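Gedby, 20 Dec 2004 - Momum has completed the first stage of its Jullness program, a revision of the heating instructions printed on its chilled ready meals. New sleeves will reach stores in June.

The revision covers four meal lines packed in sealed trays at the Gedby plant. Under the old instructions, one heating time was given for all ovens. The new panel lists separate times by power rating, a standing time, and the point at which the film should be pierced or removed.

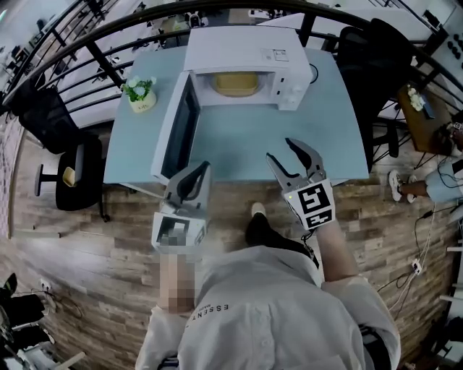 Issue 200

Testing was carried out for Momum by the Lefèvre laboratory, which logged 2,414 heating cycles. Core temperature was taken at the center of each tray and at two corners, first when the oven stopped and again after the standing time. Cycles in which any reading fell below the target were repeated with a longer standing time before the heating time was changed.

The largest differences were found in dense meals with a thick sauce, where the corners reached the target well before the center. For these, the new panel calls for a pause and a stir halfway through. Rice meals needed no stir but did need the film left in place while standing.

Recipes, tray sizes and net weights are unchanged. Meals in the old sleeves remain safe to eat when heated as printed - both versions will be on sale until existing stock has cleared. Retail partners do not need to change storage temperatures or shelf codes.
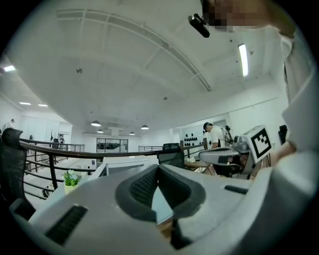 Which heating time should be used if the power rating of an oven is not known?
Use the longest time on the panel, allow the full standing time, and check that the center of the meal is hot before serving.

A second stage will cover frozen meals. Trade customers may request the full table of heating times from the Momum product office in Gedby.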